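Re: [puvton-users] Basket pick success after retraining 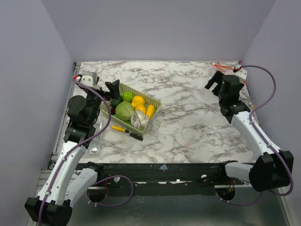 From: Pliltow bimanual group, Kaltovthorpe lab
To: puvton-users
Sent: Saturday, 4:10 PM

On Saturday, Mai maintainers wrote:
> Your last note says the policy went from 52 to 98 percent on the
> toy produce task. Was that with the same number of demos? And was
> the basket fixed in place?

Same demos, 60 of them. The only change was the action chunk length. We had been running long chunks, and the left arm would commit to a grasp before the wrist camera got a good look past the basket rim. We cut the chunk to 45 steps and retrained from scratch.

The basket was not fixed. We moved it by hand between trials but kept it in the back left part of the table. I would not assume the result holds for the near side, where the arms have to fold up more.

Two cautions. The lemons are easy and they pull the average up. The garlic is still the worst item, mostly slips on closing. Also, we left the brush and the clear tray on the table for every trial as distractors, so these numbers do not compare directly with our December run on a bare table.

Config is in the Puvton repo under the Pliltow folder. Handover between the two arms is a separate policy and I have not retrained it yet.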